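Pourquoi les fleurs ont-elles des couleurs ?

Une fleur ne peut pas marcher. Pour faire des graines, elle a pourtant besoin que son pollen voyage jusqu'à une autre fleur de la même espèce. Le pollen est une poudre très fine, souvent jaune. Chez certaines plantes, c'est le vent qui le transporte. Chez beaucoup d'autres, ce sont des insectes : abeilles, bourdons, papillons, mouches.

Les insectes viennent chercher à manger. Au fond de la fleur, il y a souvent un liquide sucré, le nectar. En le buvant, l'insecte se frotte au pollen et en emporte sur ses poils. Les couleurs servent à se faire remarquer de loin, car une fleur rose ou rouge se détache bien sur des feuilles vertes.

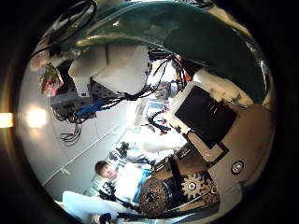
Léa demande si les abeilles voient les mêmes couleurs que nous. Pas tout à fait. Les abeilles voient mal le rouge, qui leur paraît sombre. En revanche, elles voient les ultraviolets, une lumière invisible pour nos yeux. Certaines fleurs qui nous semblent toutes jaunes portent pour elles des dessins – des lignes ou des taches – qui indiquent le chemin du nectar.

D'où vient la couleur ?

Les pétales contiennent des substances colorées qu'on appelle des pigments. Les anthocyanes donnent du rose, du rouge, du violet ou du bleu. Les caroténoïdes donnent du jaune et de l'orange ; on en trouve aussi dans les carottes. Le vert des tiges et des feuilles vient de la chlorophylle, qui capte la lumière du soleil.

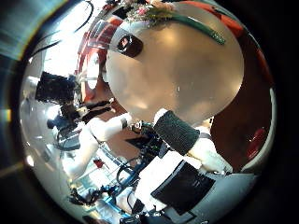

Les fleurs du vent

Les graminées, comme le blé ou l'herbe de la pampa, n'ont pas besoin d'attirer les insectes. Leurs fleurs sont minuscules et n'ont pas de pétales colorés. Elles sont regroupées en épis ou en plumets que le vent secoue. Ces plantes fabriquent énormément de pollen, car une grande partie se perd en route.

Et dans un bouquet ?

Une fleur coupée continue à boire par sa tige. L'eau monte dans de petits tuyaux jusqu'aux pétales, puis s'évapore. Sans eau, la fleur fane.
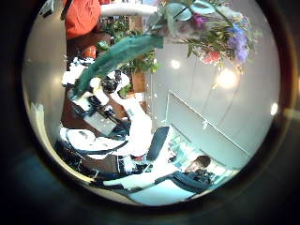 Fleurs violettes, rose-rouge et magenta.

Les fleurs artificielles, elles, sont souvent en tissu ou en plastique. Leur couleur vient d'une teinture ou d'une peinture. Elles n'ont ni nectar ni pollen. 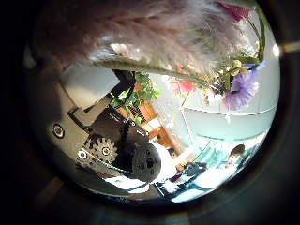 Un plumet et des fleurs artificielles.

À toi de jouer

Mets 4 gouttes d'encre alimentaire bleue dans un petit verre d'eau. Places-y une fleur blanche dont un adulte a recoupé la tige. Regarde-la le lendemain : du bleu peut apparaître au bord des pétales.

Les mots à retenir

Pollen : poudre fine produite par les étamines.
Nectar : liquide sucré que boivent les insectes.
Pigment : substance qui donne une couleur.

Page mise à jour le 21/04/2019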